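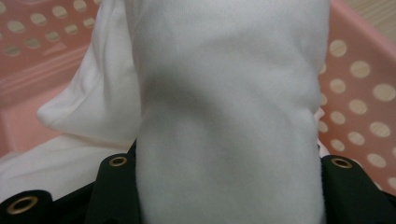
The robotics club had its last session before the break, and I said I'd write up where the laundry project stands so the new people have something to read when we start again in October. I'm one of the older members, which mostly means I have a key to the parts cupboard.

The project is called Fjeld. Ghazal Heydari picked the name and we never discussed it. The goal is to teach an arm to take clothes out of a basket and put them on a table, and later to fold them. We don't drive the arm by hand for this. We hold a gripper, do the job ourselves, and the camera on it records each try. The recordings are what the arm learns from.

There are four of us on it most weeks: Ghazal, Karim Rizk, Nisreen Karaki and me. We have two grippers. One of them has a loose trigger and Karim always ends up with it.

The basket part is harder than I expected. Clothes in a basket lie on top of each other and you rarely get only the one you wanted. White on white is the worst. Karim can spend a long time on one piece and then pull up a second one with it. We keep those tries but mark them separately, and Nisreen has been going through the pile to check that everyone marks them the same way. We didn't, at first. I was counting a double grab as fine if the extra piece fell back in. 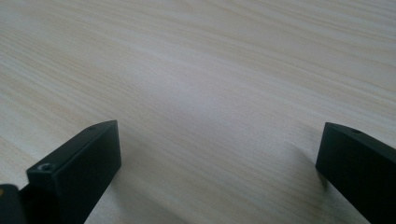

My own job this term was the table side. I wrote the steps for where each try starts and ends, and I was sloppy about it in the first version. I only wrote "start over the table," so we all started somewhere different. Now it says to begin with the jaws wide open and low over the wood, fingers level with each other, nothing between them. It takes a couple of seconds longer per try and the recordings are much easier to line up afterward. I should also mention the light. The tabletop is pale and it washes out in the middle where the light reflects, so I've asked if we can try a darker cover next term. Beryl Hartley, who runs the club, said to bring one in and see.

We also lost a whole evening to a memory card that was full. Please check the card first. It is step 2 on the sheet and we all skipped it.

Murray Tawhiri came by near the end and asked when the arm would be folding shirts. Ghazal told him it has to pick one up first. He wants us to show something at the open evening, and I think getting one cloth from the basket to the table is a fair thing to aim for.
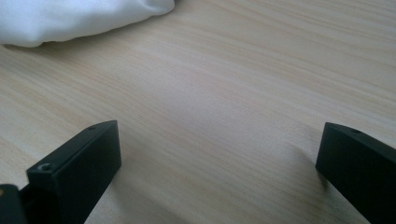

What's left for October

Finish the basket tries. Ghazal has the list of which ones need doing again.

Get the loose trigger fixed or replaced. Karim says he can print the part.

Agree on how flat a cloth has to be before we call it "on the table." Nisreen and I still don't agree. She would let a bunched one pass and I wouldn't.

If you're new and want to join, come to the first session and ask for any of us. You don't need to know how to code. Bring old clothes if you have some, plain colors and no zippers for now.

Contact | Posted 9 Jul 2026 | Copyright Fjeld laundry project | Back to top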